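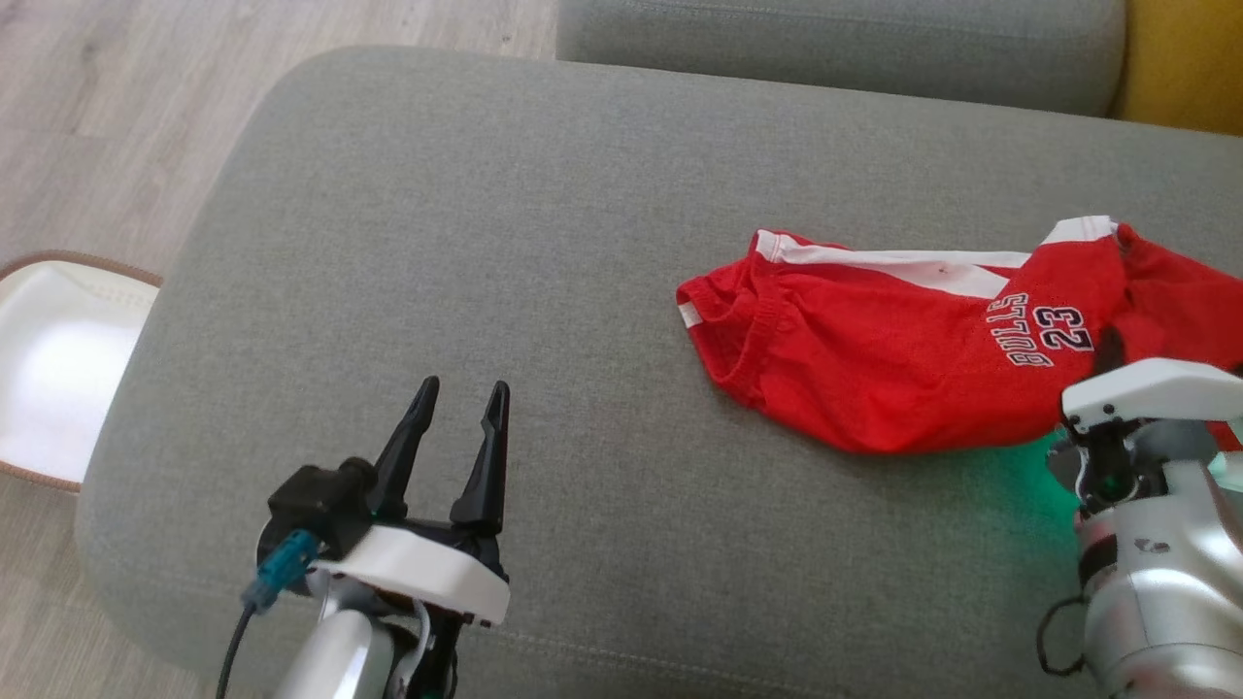 Según Karthik Mondal, guiar el brazo con la mano siempre da mejores demostraciones que manejarlo a distancia, y me lo escribió tal cual en el foro del curso después de la sesión 2. Pues mira, Karthik, depende mucho de la tarea, ¡y con ropa te lo discuto!

Si agarras el brazo para llevarlo, notas el peso y los topes, de acuerdo, pero con dos brazos a la vez te faltan manos (y encima tapas la vista con el cuerpo). Doblar una prenda como la roja de los BULLS, con su 23, pide que una pinza sujete mientras la otra tira. Por eso en Rosser trabajamos esta parte a distancia – y sí, al principio desespera un poco, a mí me pasó.

Cosillas que os pido al grabar:
Arrancad con las pinzas abiertas.
Mirad por la cámara del robot, nunca la prenda directamente.
Si se os escapa la tela, seguid y corregid. ¡Esas correcciones valen oro!
No aliséis la prenda entre un intento y otro, la quiero arrugada de maneras distintas.

El conjunto Oveck tiene 2,000 demostraciones y casi todas empiezan con la ropa bien estirada, así que ya os imagináis lo que aprende el modelo. Lo retomamos en marzo, con la práctica de toallas.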